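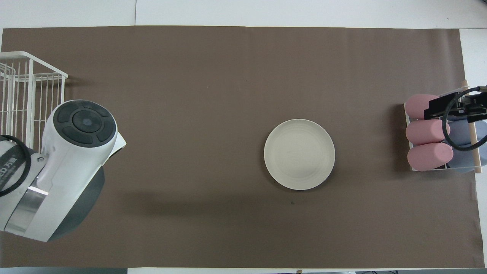 The Kisgate club's second fifteen opens its league program at Sekia on April 26, 2026, with a squad of 33 registered players. The match is played under the revised bench rules, which allow 11 changes across the two halves, counting temporary replacements for blood and head checks. A player who leaves for a head check must be assessed off the field before returning. If the assessment runs past the time limit, the change becomes permanent and counts toward the total.

The main work in training has been on the lineout. Calls have been cut to a short list, with the front jumper used as the default option inside our own half. Throws to the tail remain in the playbook – the hooker decides, based on wind and the spacing of the opposing pod. At the scrum, the front row will bind earlier and hold a lower hip height through the engagement call.

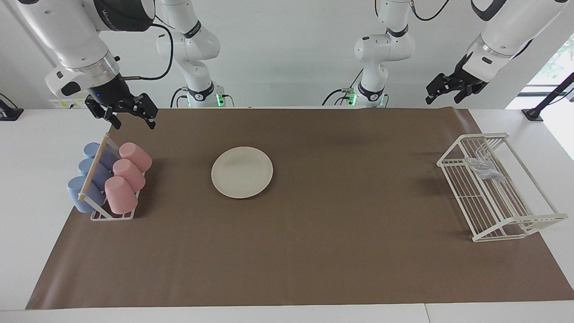 **CLUB NEWS | Fixtures and Grounds**

The Tripathi Ground reopens in July after reseeding. The playing surface keeps its full length of 100 meters between goal lines, and the in-goal area at the river end has been leveled. Until then, home matches move to the Girnex field, where studs must meet the standard length limit and metal blades are not permitted.

Team sheets are due the evening before each match. Late changes go to the match secretary in writing – text messages are accepted, calls are not.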